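From: Elvira Ríos
To: Driltberg Shared Facilities, all bench users
Subject: Re: [facilities-users] Tabletop areas, small items and end-of-session clearing

Dear colleagues,

Thank you to everyone who replied to the July notice. I am answering the message from the Plarkmont group on the list, as several other groups have raised the same points with me in private and the answers apply to all of them.

On July's notice, the Plarkmont group wrote:

> Dear Elvira,
>
> We have read the revised rules for the tabletop areas and support most
> of them. We would like clarification on the following before we pass
> them on to our own people.
>
> First, the rule says that "all loose items" must be returned to the
> storage room at the end of each session. Our group works with cups,
> trays and small colored pieces, and it often takes a good part of the
> morning to lay them out. If the same people are coming back after
> lunch, is it necessary to clear everything and start over?
>
> Second, we are unsure which trays are shared and which belong to a
> particular group. We have twice found our trays in the general cabinet,
> and we believe we may have some of the general ones in ours.
>
> Third, the notice asks that small items be kept "in a suitable
> container." We would be grateful for a definition. Some of our members
> use the cups for this, others use the trays, and one shelf now has both.
>
> Fourth, who is responsible for replacing items that are lost? The
> smaller pieces disappear at a steady rate, and our budget for this kind
> of thing is limited.
>
> Lastly, we would ask that the black fabric around the tables not be
> washed without notice. It was missing for two days in the spring and we
> had to move our booking.
>
> With thanks,
> Plarkmont group, second floor

I will take these in order.

1. Clearing between sessions on the same day

The rule was written with the end of the day in mind, and the wording should have said so. A group that holds two bookings on the same table on the same day, with no other group in between, may leave its items in place over the break. A card with the group name and the time of return must be left at the table. Blank cards are in the top drawer of the desk by the door. If there is another booking in between, the table must be cleared in full, including any items the next group might be able to use. Please do not make private arrangements about this. We have had two disagreements this year that began with one group leaving a set of cups for another as a courtesy.

At the end of the day everything is to be cleared, without exception. The cleaning contractor, Moges, has been instructed to wipe down bare tabletops only. If anything is left on a table, that table will be skipped, and the next group will find it as it was left.

2. Shared trays and group trays

Shared trays are marked on the underside with a white dot. Group trays should carry the group name in the same position. Any tray that has neither mark will be treated as shared starting next month. Groups that wish to keep their own trays separate are asked to go through their cabinets before then. Paint pens are available from my office and should be brought back the same day.

Color is no guide to ownership. We have bought trays from more than one supplier over the years, and the same shades turn up in both the shared stock and the group cabinets. The most recent order, from Iteck, was for 600 trays across all floors, and these went to the shared stock only. If a group has unopened packs from that order, please return them to the storage room.

3. Containers for small items

A suitable container is one with a lid. The clear boxes on the middle shelf of the storage room were purchased for this purpose and may be taken without asking, up to 12 per group. Cups and trays are items in their own right and should be stored empty. Cups are to be stacked upside down, in stacks low enough to stand without support, and trays are to be stacked flat. A cup with pieces in the bottom is easily put away by someone who has not looked inside, and this accounts for a good share of what is later reported as missing.

During a session, of course, groups may set things out as they please.
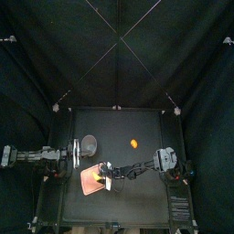
We do ask that small pieces in particular be checked before leaving, by looking at the whole of the tabletop from above and then at the floor beneath it. Dark surfaces are generally helpful in this respect, as a bright piece shows up well against them. Black and dark blue pieces do not, and groups that use them should count them out and count them back in. A printed count sheet is kept with the cards.

4. Replacement of lost items

The facility replaces shared items from the general fund. Group items are replaced by the group. The stock record at the last check listed 3,196 small pieces in shared storage, and the previous one had listed a little over 1,000 more. That is a larger loss than the fund is intended to cover. I do not believe that the pieces have been thrown away. In all likelihood most of them are in drawers, coat pockets and unlabeled boxes in the offices, and I would ask each group to spend half an hour looking. Returned pieces may be left in the gray tub outside the storage room. No record will be kept of who returned what.

If the count has not improved by the next check, we will move to a sign-out system for small pieces. Several of you have told me that this would be a burden, and I agree that it would be.

5. Fabric

The Plarkmont group is right that notice should have been given. The fabric was sent out at short notice after a spill, and the return was delayed. In the future, a message will be sent to this list at least one week before any fabric is taken down for cleaning, and no two tables on the same floor will be without it at the same time. In return, I ask that groups not brush dust or crumbs toward the fabric when they clear a table, and that no one pin, tape or clip notes to it. Adhesive leaves a mark that the laundry has not been able to remove.

Food and drink remain excluded from all tabletop areas. This includes closed bottles. Cups from the storage room are not to be used for drinking under any circumstances, and drinking cups from the kitchen are not to be brought in as a substitute when the storage room runs short. If you find a cup and cannot tell which kind it is, please put it in the gray tub.

Two further points were raised by other groups.

The storage room will now open at 7:30 in the morning in place of 8:00. The closing time has not changed. Anyone who expects to finish after closing should collect a lockable crate beforehand, place the cleared items in it, and leave it on the lower shelf in the corridor. Crates may not be left on or under the tables.

The label maker has been missing from the desk drawer since the start of the month. If it is with your group, please return it, with the spare tape if any is left.

A corrected version of the rules, with the changes under points 1 and 3, will be posted inside the storage room door and sent to this list as plain text. The old version should be taken down wherever it has been copied. Group leads are asked to confirm to me by reply that their members have received the new one. One reply per group is sufficient, and it need not go to the whole list.

Respectfully,

Elvira Ríos
Shared Facilities Office
Driltberg

You are receiving this message as a subscriber to facilities-users. To change your delivery settings or leave the list, write to the list owner.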